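Kukeck Laundry Notes

A plain-text collection of notes on washing, drying and mending household textiles, gathered from people who do a lot of it at home. Version of 4th September.

What is in it

The collection has 400 notes. Each note is one file and covers one stain, one fabric or one job. Most are short, from a couple of lines to a page. They are split into four folders:

stains - what was spilled, on what, and what was tried
fabrics - how to wash a given cloth, with temperature and spin
drying - lines, racks, airers, what shrinks and what sags
mending - hems, darns, patches, buttons, elastic

The stains folder is the largest. The mending folder has only 24 notes and is the weakest part of the set. Anyone who darns regularly and is willing to write it down would be very welcome.

Where the notes came from

Most were written for the Stendberg newsletter and typed up again for this collection. A further 80 came from the old Cellska message board before it closed, with the writers' agreement. Spelling was tidied and email addresses were taken out. Otherwise the wording is as it was sent in, which means that two notes on the same subject will sometimes disagree. We left those alone. The notes on red wine and cotton are the worst for this, and the ones on wool are not far behind.

File layout

Each file starts with a short header:

title
fabric (or "any")
method
result (worked, partly, failed, not known)
writer (initials only, or blank)

The body follows after one empty line. Files are UTF-8 with plain line endings. The method line is free text, so searching for "vinegar" will also find notes that tell you not to use it. The result line was filled in by the writer and has not been checked by anyone else. Where the writer left it out, it says "not known".

Temperatures are in Celsius throughout. Amounts are given however the writer gave them, so expect cups, capfuls, tablespoons and "a good glug". We tried converting these and gave up, as cups and capfuls vary too much from house to house.

Known problems

Twelve of the board notes refer to photographs that were lost when the board closed. The text still makes sense in most of them.

The fabrics folder leans heavily towards cotton and linen. There is hardly anything on viscose, and what there is comes from one writer. Silk is covered for scarves but not for anything lined.

Brand names of soaps and powders were replaced with general words such as "biological powder" or "soap flakes". Some of the replacements were done by search and came out clumsy - "put two biological powder in the drum" should read "two tablets". Please report any you find.

Water hardness is almost never mentioned, though it makes a difference to how well soap rinses out. If you add a note and know whether your water is hard or soft, put it in the body.

Safety

Some older notes mention chlorine bleach. Never mix it with vinegar, other acids or anything containing ammonia. We removed three notes that suggested doing so. If you come across another, open an issue with the file name and it will be taken down.

Adding a note

Copy template.txt, fill in the header and send it as a pull request, or email the text if you don't use Git. One job per file, please. Failed attempts are as useful as the ones that worked, so don't hold them back. New notes are read through in batches, with the next batch planned for January.

Use and credit

The notes may be copied, printed and changed for any purpose, including teaching. Please credit "Kukeck Laundry Notes" and keep the initials with the note where there are any. A printed selection made by the Srithong sewing group is allowed under the same terms and uses its own numbering, so its page references will not match the file names here.

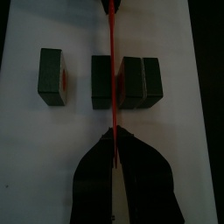

Mackenzie Gagnon: Could the drying folder have a fabric line that is filled in properly? Nearly all of mine come up as "any", and I was looking for jumpers. I have a few notes on drying wool flat on a towel that I can send, hard water, if you still want them before the next batch.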